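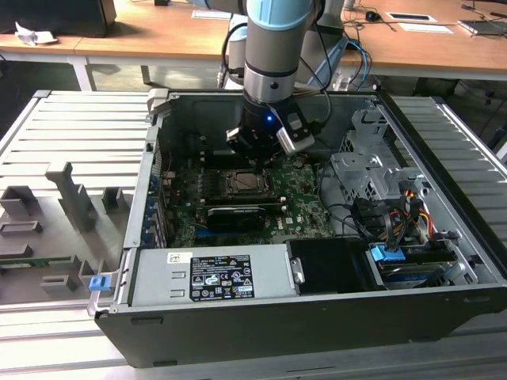
By G. Cronin

A few years ago I ran the back room of a shop called Grudby, where we took in old office computers, pulled out whatever was still good, and sold the rest as scrap. I did it long enough to have opinions about the work, and I get asked more and more whether a robot could do it now. My answer is no, but the reasons people expect me to give are usually the wrong ones.

People assume the hard part is knowing what you are looking at. It isn't very hard anymore. A decent camera system can be taught to find a processor socket on a green board, and it will find it again on the next machine of the same model. It can tell a graphics card from a drive cage. I think that part of the problem is mostly a matter of time and money.

The trouble starts when you have to touch something. Look at the wires in any office tower with the side panel off. Red, yellow, orange and black leads run wherever there was room for them on the day the thing was built, and they lie a little differently in every case. To get at what's underneath, I would push a bundle aside with the back of one hand and keep it there while the other hand worked. I never thought of that as a skill. A machine with one arm and one gripper has to put the bundle somewhere and hope it stays, and cables have a way of coming back.

Then there are the latches. The big makers put blue plastic on the parts you are supposed to move, and I was always grateful for it. The color tells you where to push. It does not tell you how hard. Plastic gets brittle, and a drive latch that gives easily on one machine will snap on the next with the same push. You feel it start to go and you ease off. I broke plenty of them in my first January on the job, and after that I broke very few. What changed was in my fingertips, and I couldn't have written it down for anyone.

We worked with a firm called Gurkia that took our boards, and they were keen on automation before we were. They priced out a system for taking memory and drives out of a single model of desktop. On a bench, with the case lying flat in the same spot every time, it did fine – I watched it go 66 machines without needing help. Our own shelves at that point held 3,978 units, from more makers than I could name, with side panels bent, screws missing, and in one case a wasp nest over the fan. Someone would still have had to sort them, open them and lay them down straight. Take those jobs away and there isn't much left for the robot to save you.

I don't say this to run down the people building these things. An arm that can come down over a motherboard and stop just above the socket, without knocking into anything on the way, is good work. Ten years ago I would not have bet on it. And a special stand to hold the small parts is exactly what I would build too. My bench had one made from scrap wood.

What bothers me is how the progress gets talked about. A short video shows a drive coming out, and the comments say the repair trade is finished. The same thing happens with laundry and dishes. A machine folds one towel and people start planning for a house that cleans itself. One towel is a fair start, but I have yet to see a basket with only towels in it.

If I were still at Grudby I would want a machine for the dull, steady jobs first. Let it wipe drives, weigh boards, and carry bins to the loading door. About 200 pounds of steel cases went out of that door on a slow morning and my back remembers it. I would pay for help with that long before I paid for something to unplug a cable.

As for the cable, I expect it will come. It might take three years at a place with one kind of computer and plenty of money. For a back room like ours, with a mixed pile and a thin margin, I would plan on hiring a person, and I would pay that person a bit better than I was paid.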